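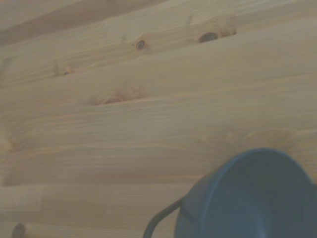 The pine tabletop, knots and all.

The table came from a farm supply shed near Flodbridge and cost its owner 500 dollars, delivered. She runs Plerkby, a small shop selling secondhand kitchenware, and she uses the table to sort dishes before they go out on the shelves.

"I wanted pine because it's soft," she said. "If you put a bowl down too hard on stone, you lose the bowl. On pine you get a dent in the table, and I can live with a dent."

She has no plans to fill the knots or the small splits near them. A joiner offered to do the whole top in resin last February. She turned him down and rubbed in two coats of oil herself.

"It still moves a bit with the weather. You get used to which boards do it."

Sorting takes up most of her mornings. Plates go in one pile and bowls in another, and anything with a chip is put aside for the garden bin. She also tries pieces on different stands to see what suits them.
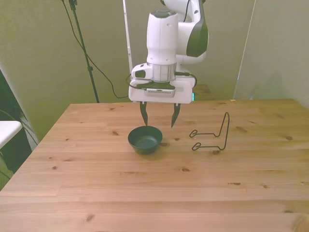
Dark glazes and dark paint are harder to sell than white, she said, though they look better against pale wood. Wire stands help with plates. Bowls she mostly leaves flat.

"People want to pick a bowl up. If it's on a stand they think they aren't allowed to touch it."

She buys her stands from Plustari, usually 16 at a time, and bends the hooks back into shape with pliers when they get knocked. Asked what she would change about the table, she thought for a while.

"I'd have it a little higher. My back would like that."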